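We use cookies to improve your visit. Accept / Settings

16 September 2018
By Blair Haldane

The arm has been on our bench at Skisdale since August. Marcus Schumacher and I used to do all the sorting checks by hand, 24 trays a shift. Now I put the blocks out on the maple board, the arm has its go, and I write down the result. My wrists are better for it. The day is quieter, though, and Marcus has moved to the Bonine site – I miss the chat.

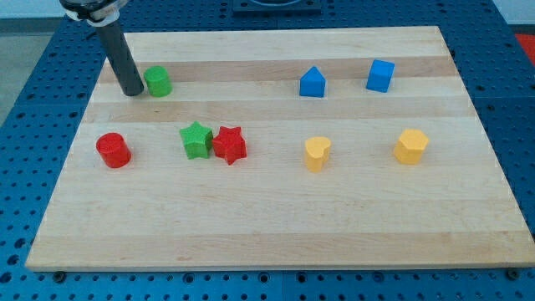 My pay hasn't changed, but my job title has, and I start 2 weeks of training next month.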